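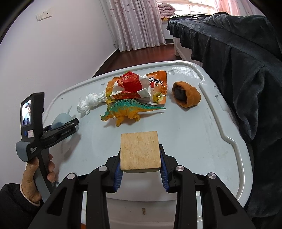 Bullside Office Users' Group
Minutes of the July meeting, held in the upstairs room at 10 am

Search this site Enter keywords Go

Present: 16 members. Apologies were received from the Brullholm office.

1. Minutes of the last meeting
Agreed, with one correction. The invoice template is kept in the shared folder, not on the Plokari site.

2. Letter and invoice templates
The new letterhead has been in use for five weeks. Members reported that the address block moves down a line when the file is opened in the older word processor. It was agreed to fix the block in a table with no borders and to send the file round again. Old copies should be deleted from desktops.

The invoice template still adds VAT twice if a row is inserted above the total. Until this is put right, extra rows should be added by copying an existing one.

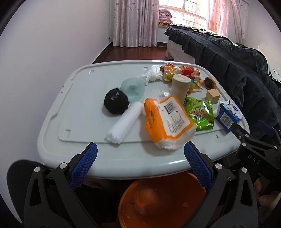 3. Timesheets
Brullholm asked in writing for a single sheet per month in place of the weekly ones. There was a long discussion. Payroll needs weekly totals, so the monthly sheet would have to show these as well. A draft will be made and tried by one team before anything is changed. The column for travel time stays as it is.

4. Naming of files
The group looked at the list of 65 templates now in the shared folder. Many are near copies of each other — there are four versions of the holiday form alone. Agreed that each template will have one name, with the month of its last change at the end. Anything not opened in the past year goes to the archive folder. 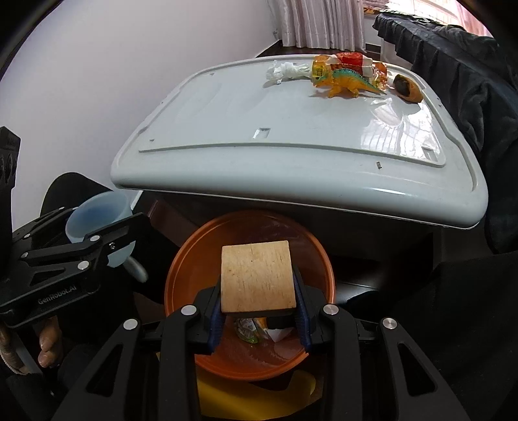
5. Dağdelen add-in
The trial of the Dağdelen mail merge add-in ends next month. It works well for labels but is slow with long lists. No decision was made. Members are to send their comments in before the next meeting.

6. Any other business
The printer on the first floor is set to Letter paper again. It should be A4.

A request for a short session on styles and headings was agreed. It will be held on a Saturday morning if enough people sign up.

Next meeting: September, same room, 10 am.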